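Print this page | E-mail this page

Looking at White, handout 4
Evening course in color for the home, Plavside 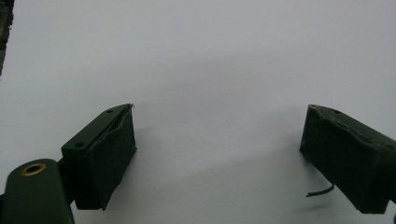
A pale gray-white surface, brighter toward the top, with soft shadows lower down.

I love this topic, so bear with me! Last time we mixed grays. Now I want you to find them on something you'd normally just call white – a tabletop, a door, the side of the fridge. Squint at it. Where is it lightest? Where does it go cool? Most of us paint the white we remember and skip the one in front of us (me too, for years).

For next time:

Pick one plain pale surface at home and look at it in the morning and again after dinner. Mix both grays on a card and write the time on the back.

Then put something dark next to it and look at the shadow edge. Is it crisp or soft? I usually get mine too hard on the first go.

Bendik Westerberg has the spare cards if you run out, and please don't use the shiny ones – the glare drives me nuts. We'll lay them all out in December and argue.

Ingvild Strand

We use cookies to remember your settings. OK
Contact | © Nekitz Evening Courses | Back to top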